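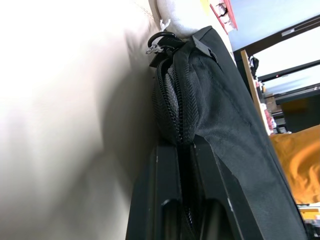
Aveiro, August

Zips on soft bags at an open day: what is a fair thing to show?

Posted by Afonso Barros

We have a small workshop with one arm, a parallel gripper with flat black fingers and a camera at the wrist. For the open day I have been given a 20-minute slot in front of visitors, repeated four times between 10.00 and 15.30. The task is handling a black fabric bag with a coil zip along its edge. The wrist view is what the visitors will see on the large monitor, so whatever the fingers do is seen from very close.

The setup as it stands:

Arm controller: Umen, standard motion package.
Gripper: Ekholm, force limit adjustable in steps.
Target: soft bag, woven black cloth, zip pull with a ring and a bit of white string on it.
Support: a padded beige surface on one side of the bag, orange fabric on the other.

In rehearsal I ran 188 attempts at getting hold of the bag beside the zip and drawing it clear of the padding. I count an attempt as good if the bag is still held after five seconds. 136 were good. The rest were mostly slips, plus a handful where the planner gave up because the depth data on black cloth was full of holes.

What I want to know is this. First, should the demonstration be the grasp only, or should I try for the zip pull as well? The pull is small and black against black. Second, is there a sensible way of making the bag easier to see without replacing it? I have been asked to keep this bag. Third, how do people deal with the slip rate in front of an audience? I have no wish to run a recording and call it live.

Lighting is daylight from one side plus the ceiling fittings. I can move lamps but I cannot black out the room.

Clementina Loureiro

I have run similar sessions for school and trade visitors, on a Tudeo arm with much the same type of gripper. Taking your points in order.

Grasp or pull. Do the grasp as the main item and keep the pull as an optional second part. A pinch on bulging cloth tolerates several millimetres of error. A ring on a zip does not. The ring also swings, so the pose you measured before the approach may be out of date when the fingers arrive. If you do attempt it, approach slowly, stop short, take a second reading and then close. My own figures for the pull are poor enough that I no longer schedule it in the first ten minutes.

Seeing the bag. The white string is the most useful feature you have. It contrasts with everything on the bag and it stays near the top of the zip. Find the string first, take it as a rough position for the pull, then search for the zip line running down from it. The teeth show up reasonably well if the light comes in low across them. I would put one lamp to the side at a shallow angle and leave the ceiling lights on. A lamp straight above flattens the texture of the weave and you lose the line.

Check the exposure too. A pale padded surface filling half the view will pull automatic exposure down and the bag becomes a black shape with no detail. Fix the exposure by hand with the bag in view. Expect the pale side to go almost white. For this job you do not need any information from it.

Depth. Do not rely on it over the cloth. Fit a plane to the padding, take the height of the bag from a measurement made beforehand, and use contact to finish the approach. With soft material the force reading gives you a better answer than the depth map.

Slips. With 136 out of 188 you will see a failure in most sessions, so plan for one. Put an automatic retry in the program, with a different finger angle on the second try, and have the text on the monitor say "retry". Visitors follow this without difficulty and tend to ask better questions after it. I allow three tries and then reset by hand.

One practical matter: mark where the bag goes. Two strips of tape on the bench are enough. Between sessions people will pick it up and put it back the other way round, with the zip facing down.

rui_m

just turn the grip force up. ours is an Aksoy, we run everything at max and it never drops anything. black bags are fine

Afonso Barros

Thanks to both.

I tried more force this afternoon. It does reduce slips when the fingers are either side of the zip, but the cloth bunches between them and the coil is bent sideways. I would sooner not do that 700 times over a season, so I have gone back two steps on the limit.

The low lamp made a clear difference to the zip line. Fixed exposure did as well. Locating the string first works when it sticks out over the pale side. When it falls back on to the orange fabric my threshold picks up highlights in the folds, which I have yet to solve.

Clementina Loureiro

Limit the search area to the upper third of the bag and reject anything above a set width. String is narrow, highlights on folds are usually broad. If that fails, lay a piece of dull grey cloth over the orange for the duration of the session.

As for force, look at the finger surface before you change the limit again. Bare flat plates on woven cloth depend entirely on squeeze. A thin rubber facing gave me more than any setting did, and it can be taken off afterwards. Re-zero the gripper after fitting it, or the closed position will be wrong by the thickness of both facings.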